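Tisel introduces opening-date closure for refrigerated sauces and condiments

Packaging manufacturer Tisel has begun supplying a closure that records the month in which a jar or bottle of sauce was first opened. The closure, sold under the name Grasix, is intended for products that are stored at room temperature while sealed and need refrigeration after opening, such as mustards, chutneys, curry pastes, table sauces and vegetables preserved in oil.

The first commercial order was placed by Sorolen, a producer of chilli sauces and pickles, and covers 3,000 units. Filling took place in July on Sorolen's existing line. The closures are fitted to two products, a fermented chilli sauce and a lime pickle, both packed in glass.

Grasix consists of a standard twist-off metal lid and a printed polypropylene ring that sits around the skirt. The ring carries the months of the year as raised abbreviations. When the jar is opened for the first time, the user turns the ring until the correct month lines up with a notch on the lid and presses down. The ring then locks and cannot be turned back. No ink, battery or adhesive label is involved, and the marking stays legible when the lid is damp or greasy.

A best-before date printed by the manufacturer applies to the unopened product. Once the seal is broken, the relevant guidance is the storage period given on the label, which for many condiments is stated in weeks. To follow it, the household has to know when the jar was opened.

"The label says to consume within six weeks of opening, and the jar has no means of telling you when that was," said Khadija Zerouali, technical manager at Tisel. "We wanted a mark that could be made with one hand at the moment of opening, and that would survive on a fridge door shelf."

Development took two years. Early versions used a paper tab that was torn off at the appropriate month. Tabs were found to absorb oil from the neck of the jar and to become unreadable, and the design was dropped. A second version with a full day-and-month dial was accurate but needed a taller lid, which did not fit the capping heads in common use. The month-only ring adds 3 mm to the outside diameter of the lid and nothing to its height.

Oliwia Jasińska, production lead at Sorolen, said the change had required limited work on the line. "We altered the guide rails and the spacing in the outer case. Torque settings stayed as they were. The vacuum button on the lid is unaffected, so our checks after pasteurisation are the same as before."
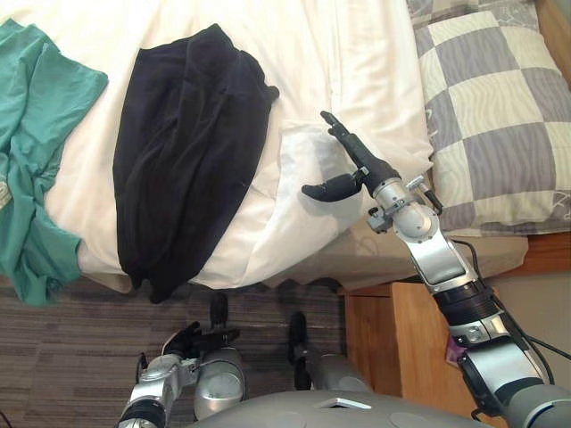 The ring is supplied in white, black and red. It separates from the metal lid when levered with a spoon handle, so that the two materials can be sorted before disposal. Lids can be reused for home storage, but the ring cannot be reset, and Tisel advises against using the closure for home preserving.

Grasix does not indicate whether a product is safe to eat. It does not respond to temperature and does not detect spoilage. Tisel recommends that producers continue to print storage instructions in full and place them on the side of the label facing the notch, where both can be read together. Products that show mould, gas or an unusual smell should be thrown away whatever month is shown.

The closure is available in two diameters, 63 mm and 70 mm. A smaller size for narrow-necked bottles, including soy and hot pepper sauces, is in testing with the bottling company Cârstea. Christos Vlachopoulos, who is responsible for closures at Cârstea, said that the narrow neck left less room for lettering and that numerals were being tried in place of abbreviated month names.

Samples, drawings and capping data are available to food producers and contract packers on request. Orders are accepted from one full carton per size and colour. Producers wishing to see the closure applied at line speed can attend a demonstration at Tisel's works on Thursday at 10.30 am. Places should be booked in advance through the press and trade desk.

Press and trade enquiries: Jennylyn Catacutan, Tisel

Share 3 | Comments 2

Contact | © Tisel. All rights reserved. | Back to top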